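工单：开放日演示站，仿真端任务切换后无响应
提交人：Noeline Katene
处理人：Tươi Đào
优先级：高（演示有固定时间）
涉及组件：Zidley 仿真前端、Trirneck 任务调度、Tautahi 投屏节点
站点：Skindov 二楼演示厅
状态：已解决，遗留项两条

## 1. 现象

2019年9月5日，星期四，开放日彩排。参观者路线第三站为“桌面整理”演示：观众在平板上选一件物品，调度服务生成任务，仿真端先跑一遍规划并投到大屏，讲解员确认后再下发到实机。

彩排第一轮正常。第二轮选择物品后，大屏停在初始场景，平板显示“规划中”，等待 40 秒后报超时。重选其他物品，结果相同。重启平板应用无效。重启仿真前端后恢复一轮，再切换任务又停。

实机侧未收到任何指令，状态一直是待命，急停回路正常。故障范围限定在仿真端和调度之间。

## 2. 影响

- 第三站无法连续演示，每轮需人工重启前端一次。
- 第四站（实机抓取）依赖第三站输出的轨迹，一并停摆。
- 第一、二站不受影响。

讲解词按每组参观者跑两轮任务编写，单轮方案需要改词，Noeline 要求尽量不走这条路。

## 3. 环境

| 项 | 值 |
|---|---|
| 场景文件 | demo_table，7月定稿后未改 |
| 调度端口 | 3092 |
| 规划超时 | 40 s |
| 投屏节点 | Tautahi，独立主机，只读订阅 |
| 渲染模式 | 演示档（开启桌面反射） |
| 网络 | 演示厅有线网段，与访客无线隔离 |

场景文件校验值与定稿版一致，排除误改。

## 4. 排查记录

**4.1 网络**

从仿真主机向调度主机连续发 100 个包，无丢包，延迟稳定。交换机端口无错误计数。访客无线当时未开。排除网络。

**4.2 调度服务**

日志显示第二轮任务已生成并写入队列，编号连续。队列中的任务未被取走，消费者列表里仍挂着第一轮的会话：

```
[sched] task enqueued, target=smartphone
[sched] consumer session=a1 state=busy
[sched] waiting for consumer ...
[sched] plan timeout (40s), task dropped
```

a1 的状态应在第一轮结束时由 busy 变为 idle，实际没有变化。调度服务本身行为符合设计：消费者忙就等，等到超时丢弃。

**4.3 仿真前端**

第一轮规划完成，轨迹已输出，回放也播放完毕。按流程，回放结束后前端应执行场景复位，复位完成再向调度发送 idle。日志中有复位开始，没有复位完成：

```
[zidley] playback done
[zidley] reset begin
[zidley] settle check: 1 body above threshold
[zidley] settle check: 1 body above threshold
```

后面同一行重复，共 218 次，直到前端被手动重启。

复位逻辑会等所有物体速度低于阈值才算完成。有一个物体一直不达标，所以复位永远不结束，调度永远收不到 idle。大屏看上去是静止的，原因是残余运动幅度太小，投屏上分辨不出来。

**4.4 定位物体**

默认日志不打印物体名。打开详细级别重跑，得到：

```
[zidley] body=cabbage lin=ok ang=above threshold
```

线速度达标，角速度不达标。该物体在桌面上缓慢自转，碰撞体是一个近似球，与桌面接触点只有一个，滚动阻尼在物体配置里缺省为零。其余物体底面较平，或者碰撞体用的是凸包，没有这个问题。

第一轮之前为什么正常：启动时加载的是定稿快照，速度全部为零，不经过落稳检查。只有走复位流程才会触发。7月验收时每次测试都是冷启动，没有测过连续两轮。测试用例漏项，记在遗留项里。

**4.5 对照试验**

| 试验 | 改动 | 结果 |
|---|---|---|
| A | 从场景中移除该物体 | 复位正常，连续多轮可用 |
| B | 保留物体，关闭桌面反射 | 故障仍在 |
| C | 保留物体，设置滚动阻尼 | 复位正常 |
| D | 保留物体，放宽角速度阈值 | 复位正常，但物体位姿逐轮漂移 |

试验 B 是应投屏同事要求做的，他们怀疑渲染负载拖慢物理步进。结果与渲染无关。试验 D 不采用，漂移会让大屏和实机的初始位姿对不上。试验 A 可作为备用方案，代价是平板选单要同步删一项。

## 5. 处理

采用试验 C 的改法，只动物体配置，不动场景布局：

```yaml
cabbage:
 collision: sphere_approx
 rolling_friction: 0.02
 angular_damping: 0.1
```

另外给复位加了保底：落稳检查超过设定时长仍不通过，则强制载入定稿快照并发送 idle，同时记一条警告。保底触发时大屏会有一次跳变，讲解员知道即可，不必中断讲解。

部署步骤：

1. 停仿真前端，保留调度和投屏。
2. 覆盖物体配置，核对校验值。
3. 启动前端，确认调度端消费者列表只有一个会话。如有残留会话，先清除再继续。
4. 平板选任意物品，跑完第一轮。
5. 不重启，直接跑第二轮，确认日志出现 reset done。

## 6. 验证

在演示厅按正式流程跑，平板、仿真、投屏、实机全部接入，Noeline 充当参观者选物品，Tươi 看日志。

复位后检查初始布局是否与定稿一致。核对的是投屏端收到的画面，前端本地窗口不算。桌面左端是绿色的圆形菜球，后面是深色浅盘；中段前侧是红色的竖立物体，右后方是屏幕朝上的白色手机，再往右是蓝色圆盘；右端是一摞书刊。盐瓶、笔和棕色敞口盒在中间偏左和靠后的位置，没有移位。
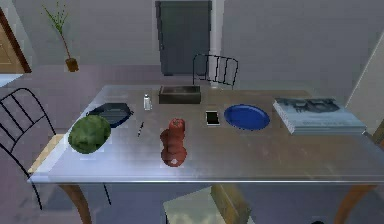 位姿数值另用脚本比对，各物体与快照的偏差均在容差内，菜球的角速度在复位后很快降到阈值以下。连续切换任务未再出现超时，保底逻辑未触发。

随后单独测保底：临时把滚动阻尼改回零，跑一轮，复位超时后强制载入快照，调度收到 idle，第二轮可以正常开始。测完改回，重新核对校验值。

实机侧用第三站输出的轨迹跑了一次空抓，轨迹下发和确认流程正常，急停按下后立即停止，复位后可继续。

## 7. 往来备注

**Noeline Katene：** 平板上“规划中”的提示会让观众以为机器在思考，讲解员不好接话。超时能不能缩短？

**Tươi Đào：** 可以，但这次不改。40 秒是给最难的一类任务留的，缩短后可能误杀正常规划。建议在平板端区分“排队”和“规划”两种状态，改动在应用侧，开放日之后做。

**Noeline Katene：** 同意。讲解词里先加一句过渡。另外红色那件东西选单里写的是 object_05，观众会问是什么，请给个能念出来的名字。

**Tươi Đào：** 资产库里只有编号，没有名称字段。选单先改成“红色物体”，正式命名等资产组回复。

**Noeline Katene：** 可以。选单字体也请放大一号，后排看不清。

**Tươi Đào：** 已改，随本次配置一起部署。

## 8. 遗留项

- 验收用例增加“不重启连续切换任务”，覆盖选单全部物品。负责人 Tươi Đào。
- 扫描资产库中所有使用近似球碰撞体且滚动阻尼缺省的物体，列清单，逐个补参数。负责人待定。

前端默认日志级别已调整，落稳检查失败时直接打印物体名。

开放日当天第三站的值守安排：前端主机旁留一人看日志，出现保底警告不处理，只记时间；同一组参观者内连续出现两次，切到备用方案 A，选单文件在桌面的 fallback 目录下，替换后平板需下拉刷新一次。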